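Filed under: Opinion / Manipulation / Methods

Success rate is the wrong denominator

Lanying Long
11/2/25

The number most often quoted from a manipulation paper is a success rate, and the number least often quoted is what the success rate was computed over. I have spent the last year reading evaluation logs from tabletop policies, first at Nadholm and then for a small methods group, and I have come to think the second number deserves the headline. A policy that succeeds on 19 of 20 trials tells me very little until I know how the starting states were drawn, who reset the table, and which trials were thrown out before the count began.

The argument here is narrow. I think the field should report results conditioned on clearance -- the free space between the target object and its nearest neighbor at the moment of grasp -- and should stop averaging over it. The reason for picking this variable over lighting, texture, or object identity is that it is cheap to measure and, in the logs I have read, it explains more of the variance than anything else we record.

The work that convinced me was done on Trorkow, an imitation policy trained on teleoperated demonstrations with a wrist view and one fixed view. The training set has 550 demonstrations across a handful of kitchen objects. The task family is plain: pick up a named item, move it to a named place, release. Under the standard protocol, where an operator sets the table between trials, Trorkow looked excellent. We then reran the same policy, with the same weights, on layouts generated by a script. The script samples object poses uniformly subject only to a no-overlap constraint, and the operator's job is to match a projected overlay.

The aggregate score dropped, as everyone expected. What interested me was where it dropped. When we binned trials by clearance, the top bins barely moved. With wide clearance, the policy did as well on scripted layouts as on hand-set ones. In the bottom bin, where the target sat close enough to another object that a finger had to enter a gap not much wider than itself, performance fell apart. The hand-set trials contained almost no layouts from that bin. Operators asked to "vary the scene" move objects around and turn them, but they leave polite spacing between them.

I should be careful about cause. Clearance correlates with occlusion in the wrist view, and a policy could be failing from bad perception, bad contact handling, or both. We tried to separate these by keeping the gap fixed and changing which side of the target the neighbor was on. A neighbor on the approach side hides part of the target's outline late in the reach. A neighbor on the far side hides less but still constrains one finger. Failures were more frequent in the first case, though they were common in both. My reading is that perception accounts for a good share of the loss, and that the remainder is ordinary contact: the finger touches the neighbor, the neighbor shifts, and the policy is now in a state its demonstrations do not cover.

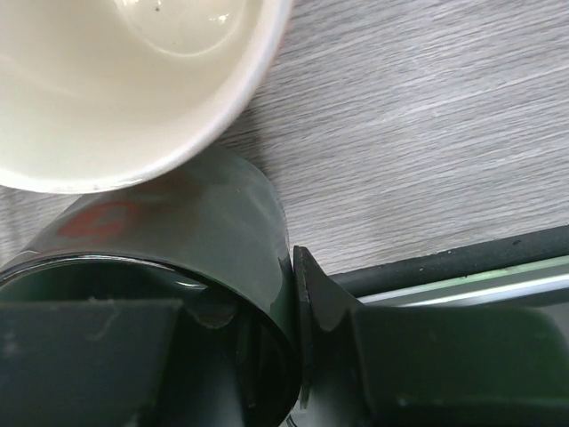

The case that ought to worry people is the one where the grasp closes and the trial is then scored as a success because the target ends up where it should. Our scoring rule, and most scoring rules I have seen, checks the final pose of the target object and nothing else. If the neighbor was dragged four inches on the way, the trial still counts. When we added a second criterion, that no other object may move by more than a small tolerance, the bottom bin got worse again and the upper bins did not change. The disturbance was concentrated exactly where the headline metric could not see it.

There are three objections I hear often enough to answer.

The first is that tight clearance is an unnatural test, and that reporting it separately rewards people for solving a corner case. I do not find this persuasive. Dishes on a real counter touch. Cups stand beside bowls, lids overlap plates, and tall things get parked against short things. If anything the even spacing of a typical evaluation is the unnatural condition. What we call a corner case is a corner of our own sampling procedure.

The second objection is better. Conditioning on any variable splits the trials, and physical trials are expensive. With 5 bins and the trial budgets most groups can afford, the confidence interval in each bin becomes so wide that the numbers look meaningless. This is true, and I have two replies. One is that the averaged number has the same problem and conceals it. If only 4 trials out of a set fell in the hard bin, then the average says almost nothing about the hard bin, and a reader is entitled to know that. The other reply is that the budget can be moved. Trials in the easy bins are nearly wasted once the policy has passed a certain level. We shifted ours toward the low-clearance end after the first pass and got usable intervals there without adding lab time. Stratified sampling is old and well understood, and a weighted average can be recovered afterward by anyone who still wants a single figure.

The third objection is that a policy evaluated this way will be optimized this way, and we will end up with demonstrations packed with cluttered tables and a new blind spot somewhere else. I accept this completely. Every reported variable becomes a target. Still, I would prefer a blind spot we moved to on purpose over one we inherited from the habits of whoever set the table.

There is one result that complicates my position, and leaving it out would be dishonest. Mamo, the simpler of the two baselines, is a scripted grasp planner with a segmentation front end. On the averaged metric it loses to Trorkow clearly. In the lowest clearance bin, with the disturbance criterion applied, the two are close, and the ordering depends on the tolerance. Some colleagues took this as a point in favor of planners. I take it as weak evidence of anything. Mamo declines to attempt a grasp when its collision check fails, and a declined attempt disturbs nothing. It scores zero on success and full marks on politeness. Whether that is good behavior depends on what the system is for, and a combined score hides the choice. I would report attempts, successes, and disturbances as separate columns and let readers do their own weighting.

The same table would have settled an argument we had in September over Brunulent, a data augmentation method that pastes distractor objects into training images. On the average it gave a small gain, and the discussion was over whether the gain was real. Binned by clearance, the picture was less ambiguous. The gain sat in the middle bins, where a distractor is visible near the target but does not constrain the fingers. In the bottom bin there was no gain we could measure. This is what one would guess from the method. Pasting pixels changes what the policy sees and leaves the action labels alone, so it cannot teach a hand to enter a narrow gap more slowly or from a different angle. The averaged result invited a debate about significance. The binned one said what the method does.

As for measurement, it does not need much. We compute clearance from the fixed view at the last timestep before the fingers begin to close, as the shortest distance between the target's mask and any other mask, projected onto the table plane. This is crude. It ignores height, so a bowl with an overhanging rim is measured at the rim, while the finger may be working lower down where there is more room. It also depends on mask quality, and glossy objects give ragged masks. We checked a subset against caliper measurements and found errors small next to the bin width, apart from the overhanging cases, where the projected distance was consistently too small. A three-dimensional version would be better. I would still take the crude version in every paper over the good version in one.

Reviewers could ask for this tomorrow. The request is one additional table, computed from images that have already been recorded, plus a sentence on how layouts were generated. If layouts were set by hand, say so and show the histogram. I suspect that in many cases the histogram alone will be enough to explain why two groups running similar policies on similar objects report rates that cannot be reconciled.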